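Draft for the May printing. Page refs still to be checked.

# Chapter 4: Looking at a wall before you paint it

Chapters 1 to 3 dealt with brushes, rollers and getting paint out of a tin. Now the wall itself. Most bad paint jobs are bad before the tin is opened – the painter looked at the colour chart and never at the wall.

By the end of the chapter you should be able to:

- tell a painted wall from a bare one, by eye and by touch
- say roughly what sort of plaster is underneath
- test for chalking, loose paint and damp
- write a wall sheet that another painter could work from

Key words: *substrate, suction, chalking, key, mist coat, efflorescence*. All in the list at the back. Learn "suction" first, it comes up on nearly every page.

## 4.1 What a wall is made of, from the painter's side

A builder thinks of a wall from the inside out. Bricks, then mortar, then plaster. A painter gets the last few millimetres and has to guess the rest. So we work the other way round. Start at the surface, go in only as far as you need to.

Top layer first. Could be emulsion, oil paint, limewash, distemper, paper with paint over it, or nothing. Older houses often have several of these, one over the other. The Szulc house, which we use for the exercises all through this book, had limewash under distemper under emulsion in the back room, and the emulsion came away in sheets because distemper is powdery stuff and nothing sticks to it for long. The job sheet from 2003 says "walls sound". They were not.

Then the plaster. Three sorts to know for now:

**Lime plaster.** Soft, a bit uneven, lets moisture through. Wants a paint that does the same.

**Gypsum plaster.** Smooth and hard when finished. Very thirsty when new, so it gets a mist coat (emulsion let down with clean water, see 4.6).

**Cement render.** Hard, coarse, alkaline when fresh. Mostly outside, but turns up in cellars and in kitchens where somebody was fighting damp and lost.

Boards are a seperate matter and have their own chapter.

## 4.2 Colour, blotches and veins

Beginners see one colour. Look longer. Hardly any wall is one colour, even if it was meant to be. Patches can mean different drying times, old filler, a leak, soot, grease from hands, or a finish that was made to look like that. The last one catches people out. Stone effects and polished plaster are put on with great care and then some keen person "repairs" them with a coat of white.

A grey wall with thin darker lines wandering over it and cloudy blotches between is a good one to practise on. Stone? Plaster? Concrete? Write down all the things it might be. Then write down what you would do to find out. By eye alone you can't settle it, and you shouldn't try.

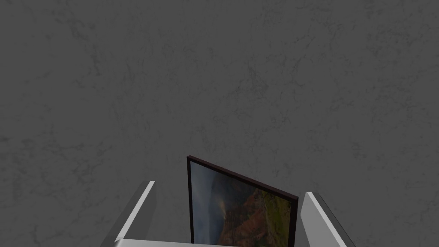

Iwona Nowakowski would put the touch test first and the looking second, on the grounds that a palm flat on the plaster picks up cold, grit and powder before the eye has made up its mind. Fair point. Our order in this book is eye, hand, tool, mainly so that you don't leave handprints on a limewash. Use hers if it suits you. Just don't skip either.

Tests to do on any doubtful patch:

1. Rub with a dark cloth. Powder on the cloth means chalking.
2. Wet a fingertip and press. If the plaster drinks it straight off, suction is high. If it beads, there is paint or sealer on there.
3. Tape test. Score a small cross with a sharp knife, press masking tape over it, pull. Look at the back of the tape.
4. Tap with a knuckle. Hollow sound – the plaster has let go of the wall behind.
5. Damp meter, if you have one. Take readings low, middle and high. One reading on its own tells you very little.

A crack you can feel with a fingernail is a crack. A line you can't feel may be paint, a stain, or part of the finish. Mark the first kind with a pencil tick. Leave the second kind alone until the tests are done.

White fluffy salts (efflorescence) get brushed off dry. Never washed. Washing sends them back in and they return in a fortnight.

## 4.3 What is on the wall already

Pictures, shelves, clocks, hooks, switch plates. All of it tells you something, and all of it has to come down or be masked. A picture that has hung in one spot for years leaves a cleaner, darker or brighter shape behind it, depending on whether the wall has faded or got dirty. One thin coat over that shape and it will grin through by the evening. You need a full wash and usually a stain block as well.

Before you lift anything off, note where it hangs. Measure from the floor and from the nearest corner to the fixing itself. Frames sag on their cords, so the bottom edge is a poor guide, though it's the bottom edges the customer will notice if a pair goes back crooked. With two pictures side by side, also note the gap between them. Write L and R on tape on the backs. It takes a minute and saves an argument.

Hooks stay in if they're going to be used again. Paint round them with a small brush. If not, out they come, and the hole gets filled proud and sanded back flat when dry.
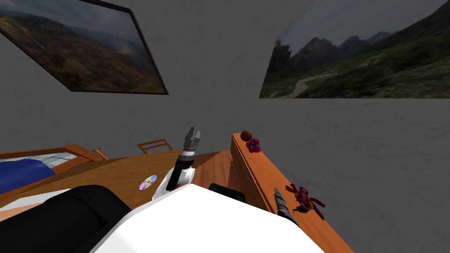

## 4.4 The wall sheet

One sheet per wall, not per room. People grumble about this. Do it anyway. The four walls of a room can be four different jobs, esp. where one is an outside wall and another was put in later.

The Kelloda sheet is the one we print at the back. Any layout will do if it has these on it:

- room and wall (use north, south etc, "the long wall" means nothing to the next person)
- top layer, as found
- plaster, as found or guessed – put a G by guesses
- tests done and results
- things hanging or fixed, with measurements
- repairs needed, then primer, then finish

A filled-in line from the Szulc job:

> Sheet 609. Back room, east. Emulsion over distemper. Lime (G). Tape test failed in three places. Chalking, heavy. Scrape and wash off to plaster, let dry, limewash.

Short. No full sentences. That's how you want it, you will be writing on your knee.

## 4.5 Working out the area

Height times width, take off doors and windows, add the two coats together. Work in millimetres on the sheet and turn it into square metres at the end. Ceiling height in the Szulc back room is 2331 mm, and the picture rail is 70 mm deep and gets done in gloss, so it comes off the wall figure. Leave it in and you will over-order slightly. Forget the second coat and you'll run out on teh last wall, with the shop shut.

Try it now. East wall width is on the plan on the facing page. Answer in 4.8, along with how much to allow for a thirsty plaster.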